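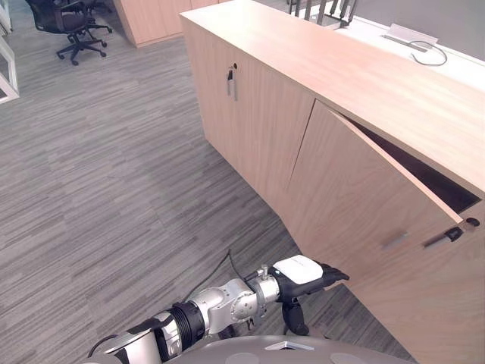
**Storage notes, May 5, 2025**

The low cabinets are now on the same schedule as the tall ones. Doors are to be closed and locked at the end of the day, and keys go back to the Kirel key box.

Hinges were adjusted last week. The side screw moves the door left or right; the rear screw sets the depth. Turn either one a little at a time and close the door to check the gap – overtightening strips the wood. Replacement hinges come from Sirholm, part 909, in packs of 5.

File boxes may lie flat or stand upright, provided the label can be read with the door open.
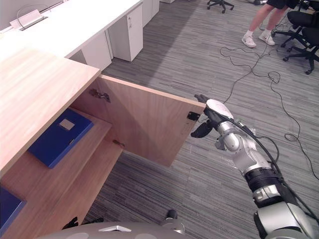
Ileana Chiriac asks whether boxes should be sorted by year or by project, as the old list did both. By project. The Vandenberghe papers stay together even where they cover several years, and the year goes on the second line of the label. The old list will be withdrawn in June.

Shelf load is limited to 35 pounds, spread evenly. Heavier material belongs on the cabinet floor.

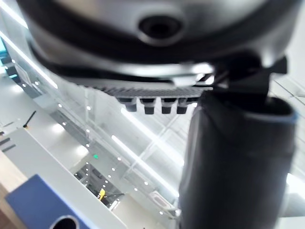

Labels are in the supply drawer – one roll holds 400. Use black ink, capitals only, and leave the bottom line blank for the Udance reference. Worn labels should be peeled off before a new one is applied.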